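Wadham Library Reader — User Guide
Section 4: Setting up a shared reading collection

Last revised Jul 22, 2026

A shared collection lets a parish, study group or religious house keep one set of texts that every member can open, mark and search. You need an administrator account to create one. If you only want to read a collection that somebody else has set up, go to Section 6.

Before you begin

You will need:
Your house or group code, printed on the welcome letter
The email addresses of the members you want to add
A current licence for each text that is not in the public domain

The Solberg edition of the early councils and the Indonach commentaries are sold under separate licences. Buying one does not open the other, even though both appear under the same heading in the catalogue.

Creating the collection

1. Sign in and open the Collections page.

2. Choose New collection. A blank form opens.

3. Type a name. Keep it short and avoid slashes and colons. Members see this name in their own lists, so "Novitiate reading" is more use to them than "List 2".

4. Pick a default language. This sets the language of the menus and the running heads. It does not translate the texts.

5. Choose a numbering style. Older printings of decrees and canons often follow a different numbering from modern ones. Select Traditional if your members work from older printed books, or Modern if they work from recent ones. Select Both to show the second number in brackets.

6. Press Save. The collection is now listed, but it is hidden from members until you publish it.

Note: The numbering style can be changed later, but any references that members have typed into their own notes will stay as they were written.

Adding texts

7. Open the collection and choose Add texts.

8. Search by title, author or catalogue number. The catalogue number is on the back of the title page in Kuditz printed volumes and under Details in the online shop. For instance, typing 586 brings up the Kuditz parallel psalter and nothing else.

9. Tick each text you want and press Add. Texts with a padlock beside them need a licence. If you add a locked text without one, members will see the contents page and the first chapter only.

10. Drag the texts into the order you want. The order is the same for all members.
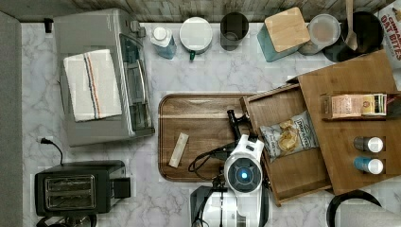 11. If a text has several volumes, open the small arrow beside the title and untick any volume you do not need. Leaving out volumes makes searching faster on older tablets.

Caution: Removing a text from a collection also removes the shared notes attached to it. Private notes are kept. Export the shared notes first (see "Exporting notes" below) if there is any chance you will want them again.

Adding members

12. Choose Members, then Invite.

13. Paste in the email addresses, one to a line. The standard licence covers 18 members. The extended licence covers 77. The administrator is counted as a member in both cases.

14. Give each person a role. Readers can open texts and keep private notes. Annotators can also write shared notes. Editors can add and remove texts.

15. Press Send. Invitations lapse if they are not taken up, and they can be sent again from the same page.

Members without an email address can be given a printed sign-in card. Choose Print card beside the empty address line. The card carries a code that works once. Cards should be handed over in person — anyone holding an unused card can sign in with it.

Setting the reading calendar

The calendar is optional. When it is switched on, the collection opens each day at the passage set for that date.

16. Choose Calendar, then On.

17. Select a base calendar. You can choose the general calendar, a national one, or Blank if your group follows its own plan.

18. Add local feasts and anniversaries by hand. Where a local entry falls on the same date as a general one, the local entry is shown first.

Calendars for the coming year are released in November. If you have switched off automatic updates, you will need to fetch the new calendar yourself from the Calendar page. Local entries are carried over. Movable ones are not, and have to be entered afresh each year.

Publishing

19. Check the preview. It shows the collection as a Reader sees it.

20. Press Publish. Members will find the collection the next time they sign in.

To hide it again, choose Unpublish. Nothing is deleted, and members keep their bookmarks.

Exporting notes

Open the collection, choose Notes, then Export. Shared notes are saved as a plain text file with the reference at the head of each note. Private notes can only be exported by the person who wrote them.

If a member cannot see the collection

Check that the invitation was accepted and that it was sent to the address the member signs in with. Check as well that the collection has been published — a hidden collection stays visible to Editors, who may not notice that others cannot open it.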